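Notes from the Flurstead Archery Club

The indoor season closed on Friday evening with the return match against Broltside. Members will recall that the first meeting was lost by 8 points, and the selectors accordingly made two changes to the team. Both new archers shot steadily from the opening end, and Flurstead held a narrow lead at the interval.

The visitors recovered well in the second half. Their captain closed with a run of golds that drew applause from both benches, and the match was settled on the final end in their favor. The club extends its congratulations to Broltside and its thanks for a most courteous evening.

Outdoor shooting resumes in March at the Annamalai Road field. The 100-yard line will open once the ground is firm enough to carry the target stands.

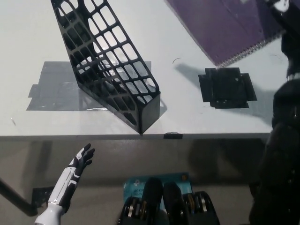
Score sheets for the Vevance Shield should be returned to the clubhouse before the first outdoor session. Archers who have recorded a full 100 arrows are eligible for the shield, and sheets must be signed by a second member. Entries received after that session will be held over to the autumn round.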